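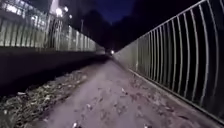
Rekha Nair says she'd never pay that much for a rain jacket, and that the cheap ones all leak at the shoulders after a winter anyway, so why would the Drimix be any different? She left that under my November post, the one where I'd only had the thing for a couple of weeks and was already gushing. Fair question! I said I'd come back when I'd worn it properly, so it's 3rd January and I'm back.

For anyone who skipped the first post: I walk to work and I walk home, and in the dark half of the year the walk home is at night. I've done that since I moved to Nolulthorpe. It's flat, it's mostly paths, and it rains sideways. My old jacket was a Lebrun that I loved for years and then stopped loving all at once, on a day when I took it off in the office and my blouse was stuck to my arms. I washed it, I reproofed it twice, I tried the tumble dryer trick. It was done.

So, the Drimix. I paid $226 for it with no discount, and yes, I winced. It comes in a green that's nearly gray, a dark blue, and a very loud orange. I got the orange. My coworker Yeshi Negash calls me the traffic cone, which I've decided to take as a compliment.

## Does it keep the rain out?

Yes, with one grumble I'll get to. I've had it out in long dull drizzle and in the kind of downpour where the gutters give up, and my shoulders have stayed dry every time. The seams are taped all the way down, including the ones inside the pockets (my Lebrun skipped those, and I used to end up with a puddle where my keys were). The fabric still beads up nicely on the chest and back. On the left shoulder, where my bag strap sits, the water has started to soak into the face fabric a little, so it looks darker there after a wet walk. It hasn't come through. I gave it one wash with the proper cleaner over the holidays and it perked up, though not quite to how it was on day one.

The grumble is the cuffs. They close with a little tab, and the tab is too short. If I'm wearing gloves I can't get hold of it, and if I leave it open the rain runs down my wrist and up the sleeve when I hold an umbrella or push my hair back. I've sewn a scrap of ribbon onto each tab. It looks silly and it works great.

## The hood

I could write the whole review about the hood. I've had hoods that fall over my eyes, hoods that blow off in the first gust, and one awful hood that turned into a bucket whenever I took it down. The Drimix hood has a stiff brim and a single cord at the back, and you pull the cord and the hood just comes with you when you turn your head. I can look both ways before crossing without staring into my own lining! I know that's a small thing to be so happy about. Try it for a winter.

It fits over a wool hat. It does not fit over a bike helmet, in case you ride – Sylvain Bouvier asked about that last time, so I borrowed a helmet and tried. I got it halfway on and looked like a boiled egg in a sock.

## Warmth and sweat

There's no lining to speak of, so on its own it isn't warm. I wear a thin fleece under it when it's cold and just a shirt when it's mild. What I care about more is how clammy I get, and I run hot, so I'm a hard test. The zips under the arms help a lot. I open them before I set off and forget about them. On the one real hill in my walk I still get damp down the middle of my back where the bag sits, but I've never had a jacket where that didn't happen, and I suspect I'd need to leave the bag at home.

It's noisy, by the way. Swish, swish, swish, all the way home. I stopped hearing it after a week, but if you like to listen to the radio quietly with the hood up, you'll be turning it up.

## Weight and pockets

It weighs 535 grams on my kitchen scale in a size medium. That's heavier than the Clerkau I tried on in the same shop, and you do notice if you have to carry it over your arm. The Clerkau was lovely and light and felt like wearing a sandwich bag. I didn't trust it with a bag strap rubbing on it every day, so back on the rail it went.

Pockets: two big ones at the front, set high enough that you can use them with a bag belt done up, one on the chest for a phone, and one inside that's meant for I don't know what. It's too small for a wallet and too big for a bus card. I keep a tissue in it. The front pockets swallow a hat and gloves with room left over for a banana.

## Being seen

There's a reflective strip across the back and a thin one on each sleeve. I asked Alvar Nygård to drive past me on the way out of town one night and tell me what he could see, and he said the sleeves showed up first, I think from the swinging. The back strip is mostly hidden if you wear a backpack, and I do, so for me it's kind of wasted. I clip a little red light on the bag. The orange doesn't do much once it's fully dark, so don't buy it just for that.

If your walk has long stretches without much traffic, like mine does, none of this matters until you come out at the road. Then it matters quite a bit.

## The shop and the returns thing

I first ordered a small, which was too tight across the back with a fleece on, and swapped it for the medium. The swap took longer than I'd have liked, and I had to send two emails before I got an answer. Once I got a person, she was very nice and the new one came quickly. Ginette Masson had the same wait with her Drimix pants, so I don't think it was just me. Order a size up if you're between sizes and save yourself the bother.

## So, Rekha

I can't tell you yet how it'll be after three winters. I can tell you my Lebrun was already wetting through at the elbows by its first New Year, and this one isn't. I think the price is too high by a bit, and if I saw it in a sale I'd tell everybody I know. At full price I'd say buy it if you walk every day and can't choose your weather, and get something cheaper if you mostly go out on nice weekends.

I'd still like longer cuff tabs, and a second reflective strip lower down where a bag won't cover it. I've written to them about both. No answer so far, but it's only been a few days and it was the holidays, so I'll give them that.

Next up is socks, which I've been putting off. I've got four kinds on the go and a radiator full of them – send me your favorites in the comments if you have any, wool ones especially.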